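Stirncombe and Nollow feud

The Stirncombe and Nollow feud was a long and very public quarrel between the singer Stojan Radulović, who performs as Stirncombe, and his former songwriting partner Radomir Janevski, known to listeners as Nollow. The two had grown up on the same street in Dustcombe and were, by every account, the closest of friends before their duo, Au, began to fill halls.

Background

Au released 2 albums, both recorded in Janevski's mother's kitchen, and fans still speak fondly of the kettle that can be heard on the second one. Radulović sang and Janevski wrote most of the words, though who wrote which words would later become a sore point indeed. 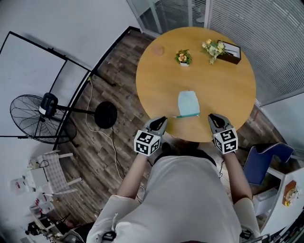 The first signs of trouble came in May, when Radulović told a late-night radio host that he had carried the duo "on his back, uphill." Janevski, who was listening at home, called in to the program and stayed on the line until the station went to its morning news.

The Dustcombe concert

Matters came to a head at a hometown show on a Wednesday evening. The hall held 235 people, and 200 of them had bought tickets expecting both men. Janevski never walked on. Radulović sang the whole set alone, then read out a rather unkind letter addressed to his old friend. 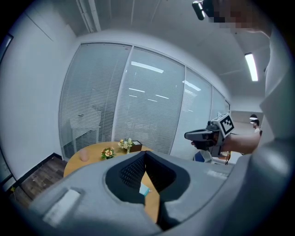 Reconciliation

The pair were next seen together at a cousin's wedding, where they were seated at the same table and ended up singing until the band had packed its things. Janevski later called it the best night Au ever had.
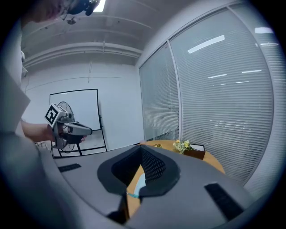 See also

Au (duo)
Music of Dustcombe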